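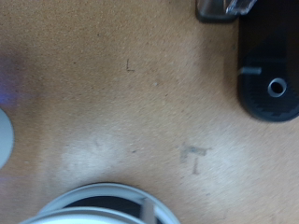 Harnholm, December

TV Drama, session 7 – cold opens

Notes only, readings are on the shelf by my door. R. Jääskeläinen

Teaser = everything before the titles. Usually 2 scenes, sometimes one. Sets the case, hides the B story.

Watch the Ravach pilot before class. Note where Sayegh first lies to his sister – most people miss it. Then the reveal at minute 25, does it pay off teh opening or just repeat it?

Essay: 3,000 words, one episode only. No plot summarys please.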